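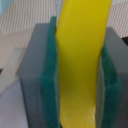 Tips for Recording Kitchen Demonstrations

Guides > Workshop and Bench > Toy Kitchen > Recording Tips

The following advice applies to all operators recording table-setting and cooking tasks for the Plendeveck collection. It was compiled by Mared Wogan and Kiran Bhatt after the first 300 recordings were reviewed in February. The collection is planned to reach 2000 recordings, and consistent habits at the bench will save a good deal of sorting later.

Before recording

Smooth the table cloth by hand and pull it tight at the corners. Folds catch the fingertips on low approaches and also cast shadows that change during the day.

Wipe the finger pads with a dry cloth. Do not use dish soap or glass cleaner, as both leave a film that makes glossy plastic slip. Replace any pad that has started to lift at the top.

Check the wrist camera for smudges. A thumbprint on that lens is easily missed and spoiled more of the early recordings than any other fault.

Grasping

Close the fingers slowly on curved items and stop when the pads begin to give. A banana held upright should be taken where the sides are closest to parallel; a grasp too near the tip allows it to turn. If it does turn, keep recording and correct the grasp. A recovery is useful to the model and should be labeled as such.

Thin handles are better approached from directly above. Operators who have difficulty with the knife and fork should practice with the arm at half speed before logging any attempts.

Approach each item from more than one side over the course of a session. Osian Samuel found that one operator's recordings all began from the left, and the trained policy at Kundthorpe did the same.

Laying out the table

Leave enough room between items for the open fingers to pass. Cartons and boxes may be set close to the edge of the placemat, but the path to the plate should stay clear unless the task sheet asks for clutter.

Vary the angle of the placemat, the plate and the cutlery after every four recordings. Small changes are sufficient. The pans may remain on their board while table tasks are being recorded, and are moved only for the stove tasks. 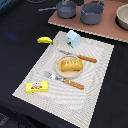 Bread and cutlery layout, with the pans on their board.

Labeling and storage

Write the task sentence in everyday words: "put the bread on the plate," "move the banana to the placemat." Abbreviations are not accepted. Where the attempt did not succeed, record it as a failure and keep the file — failed attempts are stored separately and should never be deleted at the bench.

Take a break after two hours at the controls. Tired operators tend to rush the release, and items dropped from a height are difficult to tell apart from deliberate placements.

Return toy food to the Ellis bins and wooden pieces to the drawer below. Wooden handles should be wiped with a barely damp cloth and dried at once.

Questions about task sheets should be directed to Arwel Cadwaladr. Requests for replacement pads go to Bleddyn Morris at the Ustley workshop before noon.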